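The desk by the window, finally

It was December when I promised myself I would sort out the study, and if you have been reading this blog for any length of time you will know how much weight to give one of my December promises. Well, it got done! Mostly. There is still a drawer I am not opening.

The big change is the desk. The old one came with us from the apartment on Troltitz Street and it was so dark and heavy that the room always felt like late afternoon, even at 4 in the afternoon when it had every right to (you know what I mean). I had my heart set on something pale, and after looking at what felt like every desk in the county I found a light wood-grain one for 200 dollars at Michailidis, the secondhand office place out past the car wash. They had a taller one for 97, but it wobbled, and I have lived with a wobbling desk before and will not do it again.

I love it. The top is wide enough for a laptop and a box of bits and pieces and you still have space to put your elbows down, which I never had before. The black office chair stayed, and a white cabinet goes right alongside, just the place for a bottle of water. 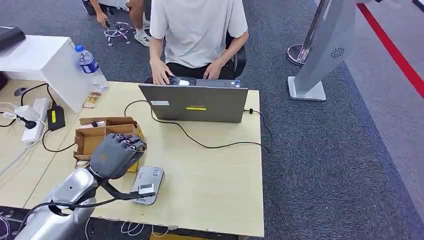 The new desk in use, cables and all.

Cables, yes. I had grand plans for cables. I bought a bag of those little clips and stuck exactly none of them down, so for now the black ones go wandering across the top wherever they please. My sister-in-law swears by a tray that screws on underneath, and I may get there by spring.

What I have become very fond of is a cardboard box with dividers. I used to throw those away! Now I keep one on the desk for the small things that would otherwise migrate to the kitchen, and I can't tell you how much calmer it makes me to reach for an adapter and have it be in its own little compartment.

Next up is the bookcase, and after that a lamp, if I can ever choose one. I'm leaning toward the brass one from Kokier, so if you own it, please tell me whether the switch is as stiff as it felt in the store.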